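Vavcombe issues good-practice note on household robots and appliance doors

October 27, 2019 — Vavcombe has published a two-page good-practice note for two-arm robots working with front-loading washers. It asks teams to cap closing force at 30 newtons and to log every door contact. 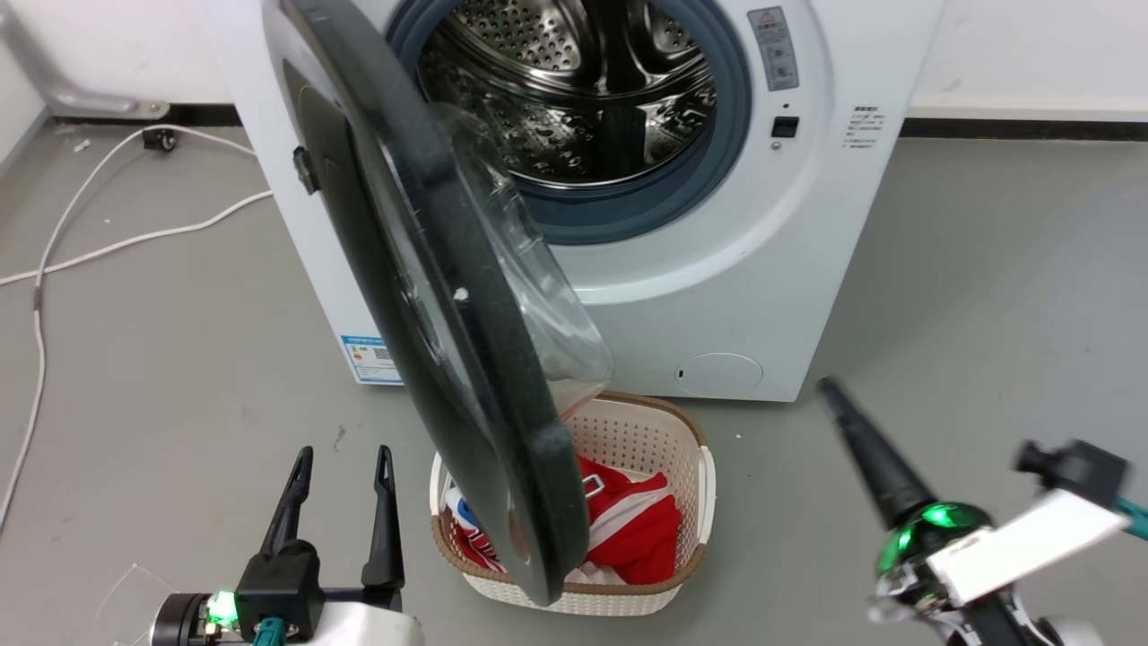
Washer with its door open and a laundry basket in front, between two robot grippers.

The note treats the door rim as the only approved contact surface. Glass, hinge and gasket are excluded. A person must stay within reach of a stop control whenever an arm is powered.
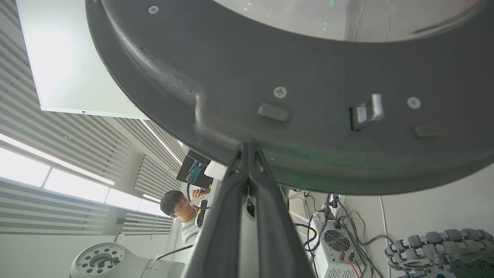

Logs are to be kept for 100 days. "Most of the text covers speed near the hinge," said editor Inger Grímsdóttir. Jevex and Idell will adopt the note in May.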